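Punby workshop pair get second gripper working

Punby, June - Two hand grippers now running off one bench supply at the Okonkwo Lane shared workshop, after a spring of stripped gears and one small fire (a glove, nothing else). Builders Ona Sakalauskas and Danjuma Okeke say the pair is ready for longer trials at home.

The project is called Irkorer. Started as a single hand-held unit for picking up laundry and small household stuff, no arm, you carry it yourself. Second one added when Okeke got tired of switching hands. Total spend so far 1,467 dollars, most of it on motors and pivot pins that had to be ordered twice becuase the first batch came in the wrong diameter.

Logs kept by Sakalauskas list 3,489 open-and-close cycles on the older unit before the left linkage began to bind. Fixed with a shim and grease. Newer one has done 157, no trouble yet.

Soft stuff still the hard part. Socks fine, thin sheets not. Fingertip pads have been swapped four times and Gianni Rizzi, who runs the printer bench, wants to try a softer mix next. Bello Usman is redoing the wiring so the cables stop snagging on sleeves.

Home trials are in bedrooms for now, baskets and bedding, short sessions of up to 30 minutes before the grips get heavy. Kitchen work comes later, maybe, depends on wether the housings can be sealed.
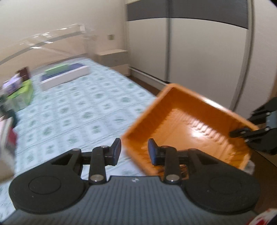
Can other members borrow the grippers?
Once the rewiring is finished, members who have done the bench safety hour can sign one out overnight. Both together only with Okeke or Sakalauskas present.

Parts list and print files are in the binder by the workshop door. Open bench starts 6:30 p.m., bring your own gloves.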